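Flarkside Home & Workspace Forum > Lighting and Decorating
Thread: White walls, white ceiling, fluorescent lights. Can this room be made cosy?

marmaladeskies
Joined in September, 2 posts

Hello all, and please be gentle as I'm very new to this! We've taken on a unit at the old Skorley building and I do love it, I really do, but our main room is white on white on white, and by four in the afternoon I feel as if I've spent the day inside a fridge. The floor is the only warm thing in it. My other half says white is practical and bounces the light around, and he has a point, but I'd so like it to feel like somewhere you'd want to take your coat off. I was thinking of a soft clay colour, possibly on the ceiling as well (I can hear some of you gasping). What would you do first, the paint or the lights?

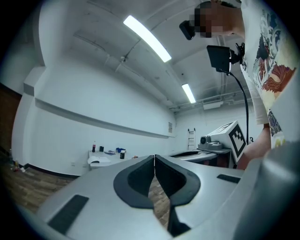 Reply 1: tuppenny_gate
2,881 posts

Welcome, marmaladeskies, it's lovely to have you! Lights first, every time. I painted my back room a gorgeous warm oatmeal and then sat under the old cool tubes wondering why it had gone the colour of putty. Swap to warm white tubes before you so much as open a tin, live with them for a fortnight, and then get your testers out. Check with the landlord what fittings you've got before ordering. And leave that ceiling white, I beg you.

Reply 2: oldbrushes
I'm going to disagree with my good friend above, as I so often do. A coloured ceiling can be a wonderful thing. I did ours in a Maselus shade a bit like weak tea, 28 square metres of it, and my neck has only just forgiven me, but the room feels like a hug now. I'd hold back on warm tubes if you do any close work in there, though. I find them terribly sleepy after lunch.

Reply 3: marmaladeskies
Oh, thank you both, what a kind lot you are! I should have said that our room opens on to another one through a great wide opening, so whatever I do will be seen from both sides. There's brick along one side of the opening, which I adore and won't hear a word against. 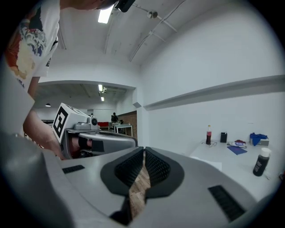
The red sofa through there is what started me on clay, if I'm truthful, as I thought it would pick up the brick and the sofa together. Would that be too much of a good thing?

Reply 4: tuppenny_gate
Brick! You kept that quiet. I'd let it do the work and keep your walls a creamy white, with a couple of lamps down low. A pendant like the black one through there would be smart too.

Reply 5: oldbrushes
Creamy white, she says, to a woman who came here to escape it! Try clay on the one wall facing the brick. Gunawardena do tester pots, and you can paint a bit of lining paper and move it about.

Reply 6: marmaladeskies
Tester pots ordered, almost 16 of them, I got carried away. I'll report back once the lining paper is up.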